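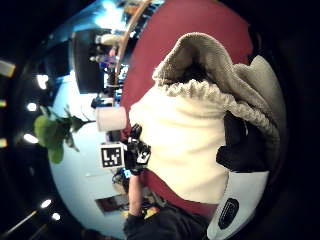
4.2 Soft goods and desk surfaces

The interviews treated furniture and soft goods as separate subjects, and the first version of our coding sheet did the same. This division did not hold up in use. In the shared rooms of the Cuvell building, where Celta and Hoàng both rent space, a table without a monitor on it was regularly used for coats, sweaters, bags, and lunch. Respondents called such a table "the free one," even when it had been assigned to a team. We therefore coded each surface by what was placed on it during the working day, and only then by the name given to it on the floor plan.

Across the two tenants, 203 items were entered on the sheet. Clothing was the hardest group to code. A thick knitted garment with a lined hood takes up far more of a table than a thin jacket, and it does not stay in the shape in which it was put down. Respondents often folded such garments once, found the fold would not lie flat, and left them. The coat hooks, installed in June, did little to change this. Several respondents said that heavy knitwear stretched when hung by the neck, and that they would sooner leave it flat on a table or across the back of a chair.

Paper goods formed a second group. Napkins, wrappers, and receipts were small, but they had a strong effect on how a surface was judged. In the interviews, a used napkin was more likely than a sweater to make a respondent describe a table as "not clean," although the sweater left much less room to work. The color of the covering also mattered. Plain dark cloth made light paper easy to notice, and respondents at covered tables mentioned paper more often than those who worked on bare wood.

Drinks were a third group. They were seldom placed on a covered table and were more commonly kept on the wooden desks, close to the monitors – a habit that respondents explained by the trouble of washing the cloth. Figure 3 shows a covered table together with the desk behind it. The crumpled napkin is on the cloth, while the bottles and cans stand on the wood.

Figure 3. Covered table with a paper napkin; drinks on the adjoining wooden desk. 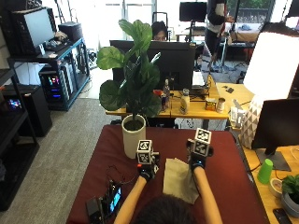 Khải Triệu, commenting on a draft of this section, objected that the washing of the cloth could not be the whole explanation, given that people at Hoàng kept their drinks beside the monitor before any table in the room had a cover. The habit, in this view, belongs to the person's seat: a drink stays within reach of the keyboard, and a table used by everyone is the last place to leave it.

We accept this point in part. The sheet did not record who had placed an item, so the two accounts cannot be separated with the present data. Of the 25 respondents, 23 had a fixed seat, and the remaining two gave answers too brief to compare. The revised sheet, prepared for the Skuto site, adds a column for the distance between an item and its owner's usual chair. It also adds a code for items left in place for longer than 60 minutes.

Potted plants were left out of the analysis. They were often large enough to decide which side of a table could be used, but respondents did not regard them as belongings and rarely moved them.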